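News from the Teaching Bench
February 27, 2026

Many of you have stopped me in the hallway over the past few weeks to ask how the Dullen project is coming along, and I have been giving everybody a slightly different answer depending on how much coffee I'd had, so let me try to set it all down properly in one place.

For those who joined us after the holidays: Dullen is the program that learns to pick things up and put them down again by studying examples, and the examples come from us. One person guides the arm through a small job, start to finish, and everything the wrist camera takes in along the way gets saved together with the movements of the hand. One job done one time makes one example. As of Thursday evening we have 307 of them, and I can tell you I am prouder of that number than I probably ought to be!

The first stretch was slow going. Milan Wuyts and I did nearly all of it ourselves, and we both had the same bad habit of doing every job exactly the same way, because that is what feels like good work when you are the one doing it. Nathalie Verbeke went through our early batches one rainy afternoon and very kindly asked whether we wanted Dullen to learn the job or to learn Milan. So we started over on a good part of it. Now we come in from the left sometimes, and from the right, and we dawdle, and we miss and try again, and the misses get kept and marked as misses. Twelve of the early ones were thrown out altogether and I won't pretend that didn't sting.

It has helped a great deal to have more hands. We are up to six regular guides, and each has a style you could pick out blindfolded (Waraporn Boonyarit is so gentle with the controls that her examples run nearly twice as long as mine, and Nathalie says they are some of the most useful we have). Sessions are kept to an hour with a proper break in the middle. Tired people cut corners, and then the corners end up in the lessons.

The other thing I get asked about is the empty-handed examples. Yes, we save those too, quite a few of them. Dullen has to know what its own fingers look like when they are shut on nothing at all, or it will happily carry thin air across to the other side and consider the job done. They are not exciting to make, I grant you, though I've come to find them rather restful at the end of a session.

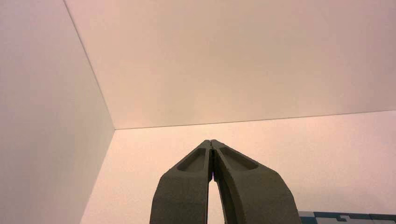
Fingers together and nothing between them, as the wrist camera sees it.

The notes that go with each example have gotten better as well. Anouk Kramer wrote us a one-page sheet for them, and it asks only for your initials, which job it was, whether it came off, and anything odd you noticed. Please do fill in that last line. "Sneezed halfway" is a perfectly good entry and has already explained one very puzzling wobble.

In March we move on to the Furkness set, with nine new jobs on the list, a couple of them fiddly enough that I'd like everyone to have a practice run before we save anything. If you'd care to try your hand as a guide, no experience is needed and you'll be shown everything. Leave your name with Anouk or with me, and tell us whether mornings or afternoons suit you better.

Ans Kramer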